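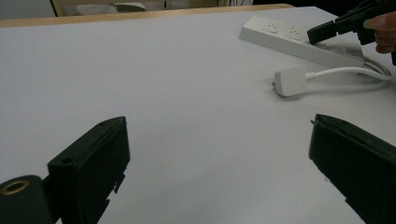 A white power strip on a white tabletop with a light wooden edge.

The power strip is the last thing anyone buys for a desk and often the first thing to cause trouble. It gets kicked under the radiator in February, collects dust through the spring and is only looked at again when the lamp stops working.

Drikstead, the shared workshop where this magazine tries out home office furniture, has 92 desks on two floors. When the building was refitted, the budget for desks was settled in an afternoon. The argument over power strips ran on for weeks, and the final bill for them came to $1,720. The lowest quote was $1,218, for a strip with a shorter cable.

The longer cable won. A strip that has to stretch to reach the wall ends up hanging, and a hanging strip puts strain on the plug. With some slack, it can sit flat on the desk or be screwed to the underside.

Color mattered less than expected. White disappears on a pale desk – a point in its favor until the first coffee spill – and it shows dirt sooner than black does.
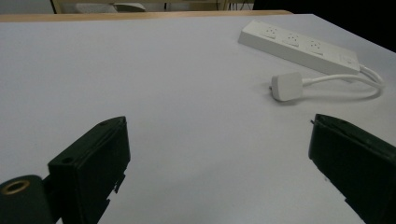
Before you plug anything in

Lay the strip out on a clear table with the plug where you can see it. Run the whole cable through your fingers and feel for nicks, flat spots or stiff sections. Check both ends, where the cable enters the housing and where it meets the plug. Any crack or brown mark means the strip goes out.

Count your plugs next. Three outlets will take a laptop, a monitor and a lamp. Bulky chargers can cover the outlet next door, so try them for fit.

Keep heaters off the strip and never plug one strip into another. Let extra cable lie in wide, easy curves. A tight bundle holds heat.

Wipe the housing with a dry cloth every few months – unplugged, of course.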